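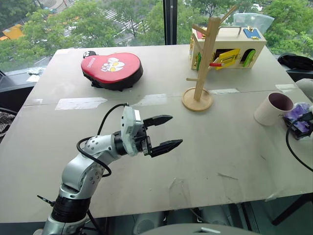

Volume 20, Issue 7

The Arm That Wouldn't Let Go

By Irina Pop

The first thing I learned about robot faults is that they're quiet. I'd been expecting a bang, or at least a red light. What I got, on my second morning at the Thevar lab in Drinenthorpe, was a gripper that closed on a mug and then declined to open again, and an engineer named Saranya Acharya saying "oh, come on" to it in the tone I use on my printer.

She pressed release on her screen. The software told her, very politely, that the gripper was open. We could both see the gap between the fingers, or the lack of one, and the mug sitting right there in it. She pressed it again. Same answer. Then the arm, believing its hand was empty, set off to pick up the next thing on its list with the mug still in its grip, and that's when Saranya hit the stop button (a big satisfying mushroom of a thing, I'd been dying to see someone use it).

So, no injuries, one chipped mug. You'd be forgiven for thinking that was the end of it. But the team had two arms working over that table, and people reached in between them all day long to reset the objects, and a machine that's wrong about what its own hand is doing is a machine you don't want to lean across. Roland Bloxham, who runs the lab, shut both arms down before lunch. They stayed down for 6 days, in case you're wondering how a schedule takes that kind of news. Badly!

I should say what the work looks like on a good day, since I'd driven a long way to see it. It's household stuff. The arms practice with a mug tree, a cup, a child's latch box with a yellow door, the kind of thing you'd find on a playroom floor. I loved it. I also got nothing useful written, because I kept watching the fingers line up on something and willing them to get it.

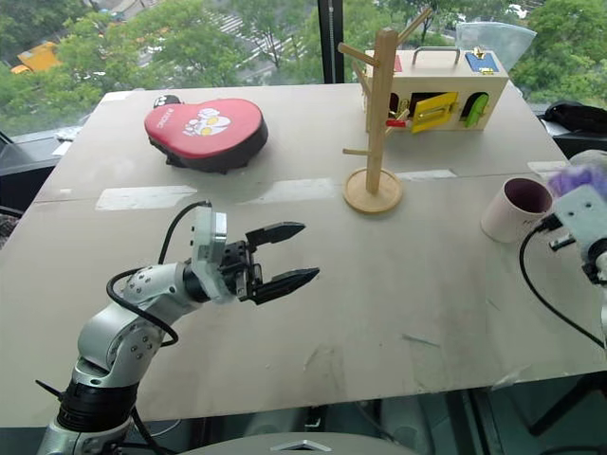 Anyway, the fault. Everybody had a theory. Roland's money was on the new software, which had gone in the Friday before. Bindu Murthy thought it was a cable. Yeison Rivadeneyra, the youngest on the team and the one who'd done the update, mostly looked ill and read log files. He showed me the one that mattered, line 2767, where the gripper reported "open" a fraction of a second after being told to open. Far too fast, he said. Fingers take time to travel. What they had was the controller repeating the order back as though it had been carried out.

That was half the answer, and it was Roland's half. The update had changed a setting so that if the position reading dropped out, the controller filled in whatever it had last been asked for. Fine for a flicker. Terrible if the reading goes away for good.

And why would it go away? Well, Bindu got her cable after all. She took the connector apart at the wrist and found one pin pushed back a hair, so that it made contact in most positions and lost it when the wrist rolled far enough. The same wobble carried the power to the fingers' motor, which is how you get a hand that can't open and can't say so. She'd ordered the connectors from Larkow and was quick to tell me there was nothing wrong with them. Somebody had seated this one crooked, and she had a fair idea that the somebody was her.

I asked Yeison how long it might have gone on. He went back through the logs and found 7 earlier dropouts, all so short that the arm had carried on without a hitch. The old software would have stopped dead at the first one and put up an error, and he remembered why they'd switched that off, too: the errors were annoying. I've taped over a check engine light in my time, so I kept my mouth shut.

The fix took an afternoon. The rest of the week went on arguing about rules. They settled on a few. A missing reading now stops both arms. Hands stay out of the space between them unless the stop button is pressed in, and it stays pressed until the person who pressed it lets it out. Roland wanted a light curtain across the front as well, and Volberg, who handle the lab's safety gear, quoted him for one while I was there. I saw his face when the number came through. He ordered it anyway.

By the time I left they were running again, slowly, with the speed turned down far enough that I could have made a sandwich between one grasp and the next. Saranya says she'll turn it back up in November if the logs stay clean. The chipped mug's on her desk with pens in it.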